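To: Drimoment Facilities and Services list
From: Sibusiso Mkhize, Shared Equipment Office
Date: 27 February 2022
Subject: Re: Phones and stands – arrangements for the reading room loan desk

Dear colleagues,

I write in reply to the message quoted below, which raised two matters concerning the telephones and desk stands to be issued from the loan desk. 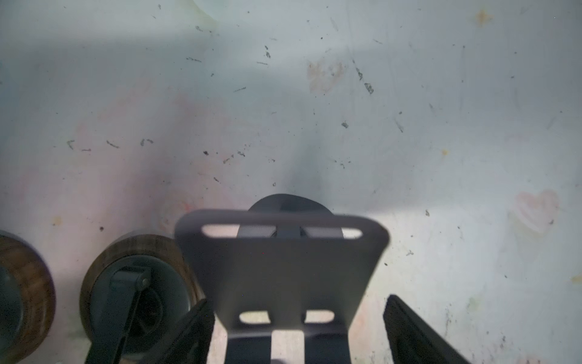
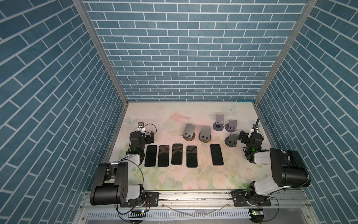 On the first matter, the office confirms that each telephone will be issued together with a stand. The two items will carry the same inventory number and will be recorded on a single line of the loan register. Numbers 284 to 303 have been reserved for this purpose. Departments are asked not to assign any of these numbers to other equipment, including chargers, which remain under the old series until the end of the budget year.

On the second matter, we have considered the request that telephones be left on their stands overnight. We are unable to agree to it. Telephones should be laid flat, screen up, at closing, with a clear space between one and the next, and the stands placed behind them. Morning staff can then check the glass for scratches before the first loan is entered. The stands may be set out again once the register has been opened.

Cleaning of the tabletop was also mentioned. Only a soft cloth and plain water should be used on the printed surface. Marks that do not come away with water should be reported to this office by e-mail and left alone in the meantime. The same applies to the plain white panel, where stains and scratches are already on record and need not be reported again.

The loan period remains 14 days. Requests for an extension must reach the desk before the period ends – a note left with the equipment is not sufficient. The form is kept in room 66, and a copy has been sent to the Hirnetti branch.

Departments that wish to comment on the numbering should write to me directly so that the list is not burdened with individual replies.

Sincerely,
Sibusiso Mkhize
Shared Equipment Office

Earlier in February, the Pal reading room wrote:

> Dear Mr. Mkhize,
>
> Before the loan desk opens we would be grateful for guidance on
> two points.
>
> First, are the stands to be lent with the telephones, or do they
> stay at the desk? Our present register has no column for them, and
> last year several accessories could not be matched to the item
> they were issued with.
>
> Second, may the telephones remain on the stands after closing?
> This would shorten the work of the evening shift.
>
> We would also welcome a word on how the table is to be cleaned.
>
> With kind regards,
> Pal reading room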